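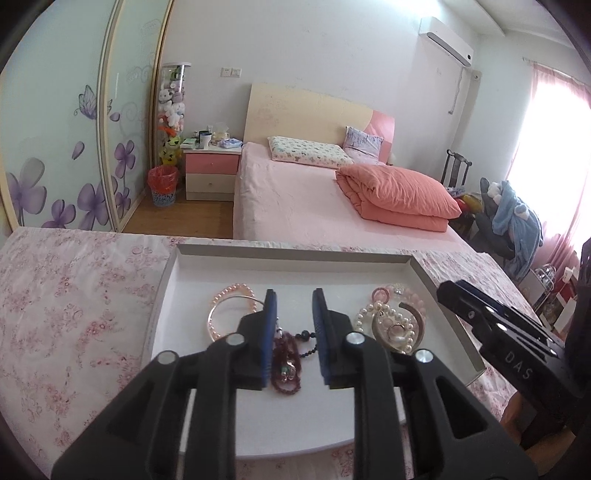
Bracelet Sorting at Loltholm

Two pictures from the bedroom at Loltholm, where Ju-won Myung keeps the bracelets and bangles that go to the Friday table at Codard. They live mixed together in one bag for most of the year. In December they come out, get sorted by type and go back in separate pouches.

The tray is shallow and white inside, which makes the darker beads easy to find. It sits on a floral cloth so small rings don't roll far.

Dark red and black beads. The red bracelet has a silver charm on it, and the black one has a single bead larger than the rest. Both are strung on elastic. Ju-won restrings these every couple of years with cord from Cho - the 60 cm lengths, cut down.

Pearl types. There is a peach-pink one and a cream-white one. They sell better than anything else on the table and are priced at 5 dollars each, the same as last year.

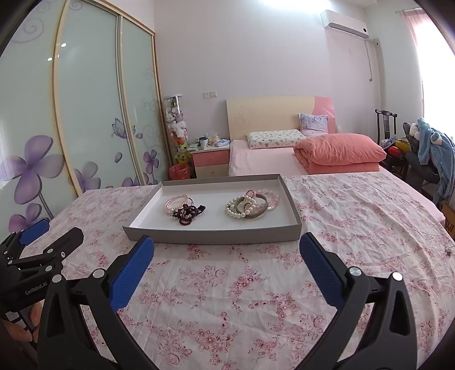 Bangles are harder to store. The thin closed ones slide inside the wider ones and scratch, so each gets a square of tissue. The open kind can be bent slightly to fit a smaller wrist, but only once or twice before the metal gets tired. Please ask before trying it at the table.

Pink beads. The translucent pink bracelet has paler and darker beads on the same string. It was bought in a mixed lot from Hilteck, 80 pieces in all, and most of that lot has been sold.

Anything tangled is left for last. A blunt needle and good light are enough for most knots - pulling on the beads only makes them tighter.

Repairs can be dropped off at Codard on Fridays before 2. Put the loose beads in an envelope with your name on it.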